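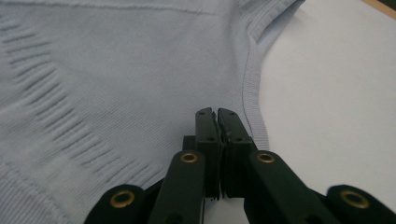
Vendors of small grippers love to quote a number for grip force, and I have stopped reading it. Vasusach says 50 newtons, Mivura says 30, and neither figure tells me what I want to know when the job is clothing. A force rating is measured on something stiff. Put a pale blue knit on a white table, bring two flat black finger pads up to the ribbed edge band, and the question changes. Will the pads take one layer or two? Will they take the band and leave the body of the sweater behind? I can't find a data sheet that has a line for that.

Ataberk Soylu, who shares my bench, thinks I'm being unfair. His view is that hand-held tools make the comparison honest: same person, same table, same garment, swap the fingers and go again. I half agree. But a person is a very good controller. My wrist tilts the pads before I've decided to tilt them, and I slow down near a seam without being told. We did 300 grasps in January with two sets of fingers, and I'd bet a fair part of the score belonged to my arm.

Then there's the choice of garment. Giltora's demo uses a folded towel — thick, square, forgiving. A curved armhole edge is a much meaner test, and so is raised stitching, where a flat pad may ride on the ridges. I would trust a vendor who showed me a bad afternoon with knitwear over one with a hundred clean towels.

Umut Öztürkmen wants us to pick a gripper by the end of the month and get on with the arm. Fine. I'll vote for the Mivura, mostly for its spare parts, and I'd like the report to say so in those words. What I won't sign is a table that ranks the two by success rate until somebody has bolted both to the same arm and kept my hands out of it.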